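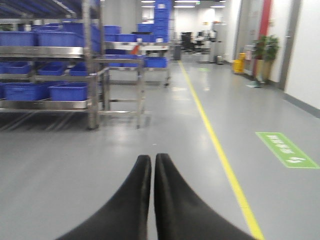

Cuaderno de taller – esquelas y recordatorios, 29 de junio de 2024

Sigo con la serie de Plendcombe. Las esquelas del semanario, más el fondo de la funeraria Thái (recordatorios, tarjetones, algún borrador a lápiz con la letra de la familia). Apunto deprisa, luego lo paso a limpio, o no.

Estado al empezar: 1215 fichas con nombre y fecha de fallecimiento. Lugar de nacimiento, muchas menos. Es el campo que peor va. En las esquelas cortas no sale casi nunca, y en las largas sale tres veces escrito de tres maneras.

Papel: lote de recordatorios con orla negra, bastante bien. La tinta plateada de las cruces se come el reconocimiento de texto, lo de siempre. Probado con contraste bajo: mejor el nombre, peor la jaculatoria. Me da igual la jaculatoria, es la misma en todos. Dejo contraste bajo para todo el lote y anoto en la cabecera que el texto devocional no está revisado.

Ojo con los tarjetones dobles. La cara interior lleva a veces la biografía y se quedó sin pasar en el lote de abril. Hay 13 así, marcados con R en el listado. Repetir. No volver a meter dobles en la bandeja de sencillos, ya lo dije en abril y lo vuelvo a decir aquí.

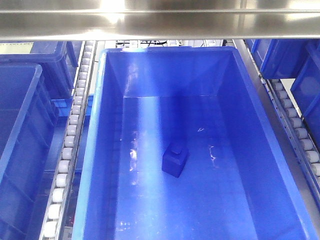 Con los tarjetones repetidos habrá que rehacer también el enlace a la ficha, porque Eltance numera por imagen y no por documento. Si se borra la imagen vieja se pierde la nota manual. Entonces: no borrar, añadir la nueva como segunda cara, y en observaciones "cara interior, 2ª pasada". Probado con uno, aguanta. Con el segundo me cambió el orden de las caras, lo arrastré a mano y listo.

Lo de las fechas. Regla que llevamos usando y que no estaba escrita en ningún sitio:
– "falleció ayer" = fecha del periódico menos un día, marcar como deducida
– "el pasado día 4" = mes del periódico, salvo que el número salga antes del 4, entonces mes anterior
– "confortado con los Santos Sacramentos a los 71 años" sin fecha ninguna = se deja vacío. VACÍO. No poner la fecha del funeral en la casilla de fallecimiento

Esto último lo he encontrado mal en bastantes fichas del principio, creo que mías. Corrijo según aparecen.

Aniversarios: el semanario repite la esquela al año, a los dos, a los cinco. Mismo nombre, mismo texto, a veces la misma plancha con la fecha cambiada. El programa los cuenta como personas distintas. Hoy he juntado seis. Uno no era aniversario: padre e hijo con el mismo nombre, muertos con cuatro años de diferencia, y la viuda del primero sale como madre en el segundo. Deshecho. Para juntar dos fichas hacen falta dos datos que coincidan aparte del nombre, y que no sea el apellido del conyuge, que en este pueblo hay cuatro apellidos y se acaba enseguida.

Los de "natural de Itisby" van todos a topónimo aparte. En los años viejos lo escriben con una s y con dos, y en un caso Itisbi, a mano. Se transcribe como está y el normalizado va en su casilla. No corregir en la transcripción!! Cambié cuatro que venían corregidas. 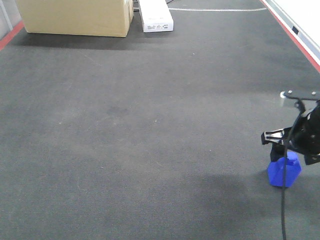
Textos largos (biografías)

Son las que más cuestan y las que más pide la gente. Casi todas siguen el mismo orden: dónde murió, dónde nació, padres, estudios, trabajo, boda, hijos, aficiones, quién le sobrevive, hora y lugar de la misa. Cuando se salta ese orden suele ser que la escribió la familia, y se nota. Hay una de una modista que dedica medio párrafo a su mano para las croquetas y no dice en qué año se casó. La he transcrito entera, croquetas incluidas.

Duda sin resolver: los "le sobreviven". Hoy por hoy indexamos solo cónyuge e hijos. Los nietos salen con nombre de pila y muchos estarán vivos. Decidido no indexarlos, quedan solo en la imagen. Lo mismo con los cuidadores a los que se da las gracias. Las imágenes posteriores al corte no se publican hasta 2029, así que ahí hay margen para pensarlo mejor, pero la decisión de los nietos la aplico ya para no tener que volver sobre ello.

Profesiones: lista cerrada no funciona. "Sus labores" aparece en una barbaridad de esquelas y luego en la biografía resulta que llevaba la contabilidad de la tienda cuarenta años. Pongo las dos. Campo profesión declarada y campo actividad segun texto. En Eltance el segundo no existe, lo meto en observaciones con AT: delante para poder buscarlo. Feo pero va.

Apodos. Entre comillas o entre paréntesis en el periódico, siempre entre paréntesis para nosotros. Hay apodos que hoy sonarían mal, se dejan. Si un familiar lo pide se estudia.

Cosas menores

El lote Thái trae sobres con fotos de carné pegadas detrás del recordatorio. No despegar. El pegamento amarillea y en dos se ha pasado la mancha a la cara. Guardar con papel intermedio, del sin ácido, no del de seda que queda en el cajón.

Queda papel intermedio para 20 sobres mal contados. Pedir.

Un recordatorio viene con un texto a lápiz en el reverso, una lista de la compra. Jabón, velas, hilo negro. Pasado por las dos caras, claro. En la descripción he puesto "anotación manuscrita ajena al impreso", y ahora me arrepiento un poco, el hilo negro igual era para el luto. Lo cambio a "anotación manuscrita" y ya.

El fichero de exportación sale con las eñes rotas si se abre directo en la hoja de cálculo. Importar como texto, UTF-8, separador punto y coma. Tres veces me ha pasado esta semana.

Copia hecha al disco externo al terminar. Verificada a medias: el recuento cuadra, no he abierto las imágenes una a una, solo las del lote de hoy.

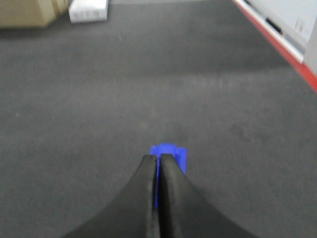
Puntas de la pinza y, justo detrás, el objeto azul.

Pendiente
– repetir los tarjetones marcados con R, cara interior
– revisar fechas de fallecimiento en las primeras fichas, las que tienen hora de misa y nada más
– preguntar en Itisby si conservan el libro de la parroquia para los nacimientos, o si lo mandaron fuera
– buscar los dos números del semanario que faltan, el encuadernado salta de uno a otro y el índice no dice nada
– papel intermedio
– escribir la regla de aniversarios en la hoja común, no solo aquí
– mirar si Eltance deja bloquear el orden de las caras

Paro en el sobre de los borradores a lápiz, el gordo. Primera hoja sacada y sin transcribir, la letra es muy pequeña y ya no veo.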